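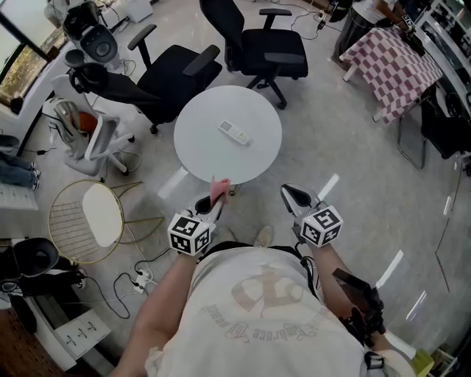

Sekthorpe office reopens shared room after cleanup

2019-04-17

The shared workroom at the Lerkent building in Sekthorpe is back in use after a spring cleanup that took 6 days. Tenants had asked for the work in December, when the room was mostly used to store spare furniture.

The black office chairs with mesh backs are staying, and so is the round white table. Tenants may keep the remote control on the table but are asked not to take it to other floors. Pink cloths are provided for wiping down tabletops and armrests. 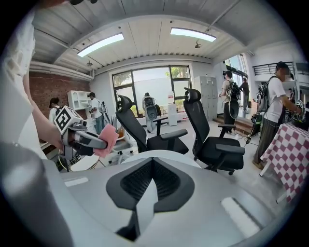
Open shelving stands by the brick wall for items in daily use. Anything left on the floor after 9 p.m. will be moved to the building's storage area and held for 40 days.

Power strips remain on the floor for now. Zalonance, which manages the building, plans to add 5 wall outlets and asks people to watch for cables until then. Bookings are taken at the front desk.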